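第4章 有限体の構造

4.0 この章の目的

前章では、可換環のイデアルと剰余環を扱い、極大イデアルによる剰余環が体になることを示した。本章ではこの結果を多項式環に適用し、元の個数が有限である体、すなわち有限体を分類する。主結果は次の二つである。第一に、有限体の位数は素数の冪に限られ、各素数冪 q に対して位数 q の体が同型を除いてただ一つ存在する。第二に、有限体の乗法群は巡回群である。

したがって、位数4の体や位数729の体は存在するが、位数900の体は存在しない。900 = 2^2・3^2・5^2 は相異なる三つの素因数をもち、素数冪ではないからである。位数900の可換環であれば、たとえば整数の剰余環 Z/900Z があるが、これは零因子をもつ。

読者には、第1章の群論(部分群の位数、巡回群)、第2章のベクトル空間の次元、および第3章の剰余環を仮定する。分離性に関する一般論は用いず、必要な事項は重根の判定として4.3節で直接に証明する。

4.1 記号と約束

p は常に素数を表し、F_p で剰余体 Z/pZ を表す。体 K の乗法群を K^* と書く。体 K 上の一変数多項式環を K[x] とし、最高次の係数が1である多項式をモニックと呼ぶ。体の拡大 L/K の次数は、L を K 上のベクトル空間とみたときの次元であり、[L : K] と書く。

位数 q の体を F_q と書く。この記法は一意性を前提とするので、定理4.7の証明が済むまでは「位数 q の体」と記し、F_q の使用は q = p の場合に限る。

F_4 と Z/4Z は異なる対象である。後者では 2・2 = 0 が成り立ち、体ではない。この混同は初学者の答案に多い。 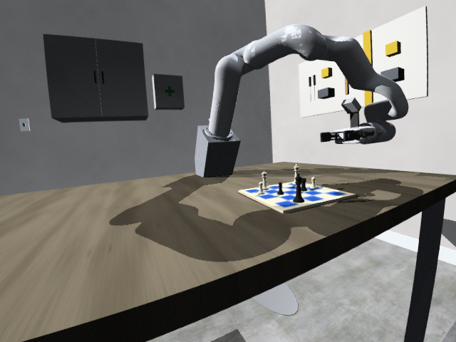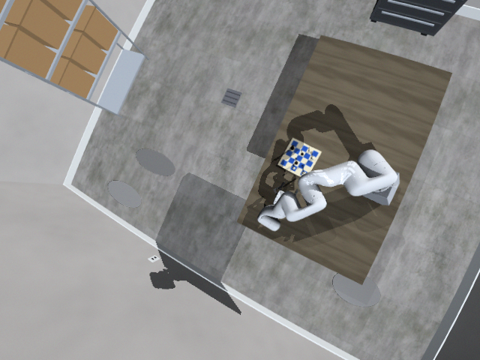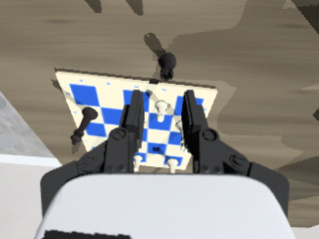

4.2 標数と位数

K を有限体とする。環準同型 Z → K を 1 を 1 に写すものとして定めると、K が有限であるからその核は零でない。K は整域であるから、核はある素数 p により (p) と表される。この p を K の標数という。準同型定理により、K は F_p と同型な部分体を含む。これを K の素体という。

命題4.1 K を標数 p の有限体とすると、ある正の整数 n が存在して、K の位数は p^n である。

証明 K は素体 F_p 上のベクトル空間であり、K が有限集合であるから次元も有限である。n = [K : F_p] とおき、基底を一組固定する。K の各元は基底の F_p 係数の一次結合として一意に表され、係数の選び方は p^n 通りある。(証明終)

例4.2 F_2[x] において f = x^2 + x + 1 を考える。f(0) = f(1) = 1 であるから f は根をもたず、次数が2であるので既約である。よって F_2[x]/(f) は位数4の体である。x の類を a と書けば、元は 0, 1, a, a + 1 であり、a^2 = a + 1, a^3 = 1 が成り立つ。乗法群は a で生成される位数3の巡回群である。

注意4.3 根をもたないことから既約性が従うのは、次数が2または3の場合に限る。F_2[x] の多項式 x^4 + x^2 + 1 は根をもたないが、(x^2 + x + 1)^2 に等しく、可約である。

命題4.4 位数 q の体 K の任意の元 a は a^q = a を満たす。

証明 a = 0 のときは明らかである。a が零でないとき、a は位数 q − 1 の群 K^* に属し、a^(q−1) = 1 である。両辺に a を掛ければよい。(証明終)

この命題により、K の q 個の元はすべて x^q − x の根である。次数 q の多項式の根は高々 q 個であるから、K は x^q − x の根全体と一致する。次節ではこの観察を逆に用い、x^q − x の分解体から位数 q の体を構成する。

例4.5 q = 729 = 3^6 とする。4.5節で示すように、F_729 の部分体は6の正の約数 1, 2, 3, 6 に対応し、その位数は 3, 9, 27, 729 である。位数9の部分体と位数27の部分体の共通部分は F_3 であるから、どの真部分体にも属さない元の個数は 729 − 27 − 9 + 3 = 696 となる。これらの元の F_3 上の最小多項式は6次であり、それぞれ相異なる6個の根をもつ。ゆえに、F_3 上の6次モニック既約多項式は 696 / 6 = 116 個ある。

乗法群の位数は 728 = 2^3・7・13 であり、生成元は 4・6・12 = 288 個ある。生成元の最小多項式を原始多項式という。上と同じ理由により、6次の原始多項式は 288 / 6 = 48 個である。

問4.1 F_3[x] の2次モニック既約多項式をすべて求めよ。

問4.2 位数9の体を一つ構成し、その乗法群の生成元をすべて挙げよ。

問4.3 標数 p の可換環において (a + b)^p = a^p + b^p が成り立つことを示せ。この等式は4.3節で繰り返し用いる。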